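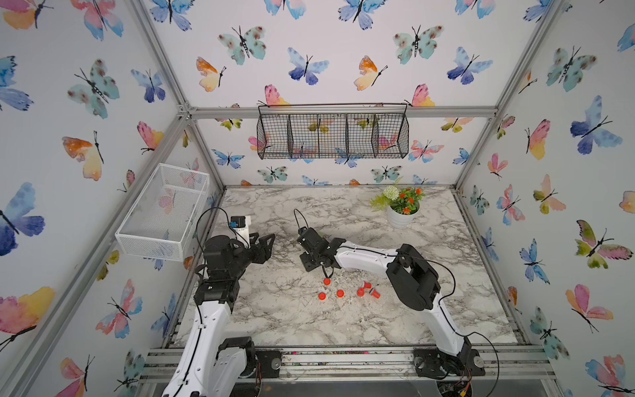 Session 5: Tires and air pressure

Okay, last time I went on way too long about lift kits, so we never got to tires. We're doing tires now, and I'd put this ahead of almost anything else you can bolt on a truck. If you missed the lift kit session, borrow someone's notes, because I'll be using the words "sidewall" and "breakover" like you already know them.

Why we air down

A tire at street pressure is stiff and round, and it touches the ground in a fairly small patch. Let some air out and that patch gets longer (mostly longer, a little wider, people always get this backwards). More rubber on the ground means more grip, and the tire can wrap around a rock where a hard one would bounce off it. Your back will notice the difference on washboard roads too!

Starting points I use on my own midsize truck, with regular wheels and no beadlocks:

Gravel and washboard: 20 psi
Rocky trail: 19 psi and creep down from there if you're slipping
Soft sand: lower still, and we'll talk about that one outside with the gauges

Yes, the first two are one pound apart. Győző Lakatos teased me about it all last October, and he has a point – most gauges can't even be trusted to one pound. Write them down anyway and then adjust for your own rig. A heavy truck needs more air than a light one. Stiff sidewalls need you to go lower before anything much happens.

How low is too low

Without beadlocks, the only thing holding the tire on the wheel is air pushing the bead outward. Go too low, turn hard, and the bead can pop off. So when you're aired way down: slow steering, no sharp turns on side slopes, and no highway speeds. I lost a bead once at walking pace in a wash, turning around to go look at a cactus, and it ate the whole afternoon.

Mud is the odd one

Everybody wants one rule and mud won't give you one. If there's a firm bottom under a thin slop, a narrower tire with a bit more air can cut down to it. If it's deep with nothing under it, you want to float, so drop the pressure. Get out and poke it with a stick first. I mean it, bring a stick.

Airing back up

Do this before you hit pavement. Low tires at speed build heat and the sidewalls suffer. Let a small compressor rest between tires if it gets hot, and clip it to the battery with the engine running.

For next time

Check your door placard and write down your street pressures, front and rear. Measure all your tires cold, spare included (the spare is always flat, go look). Bring your gauge and valve caps, and read the recovery points handout, page 7 especially. We start with tow straps.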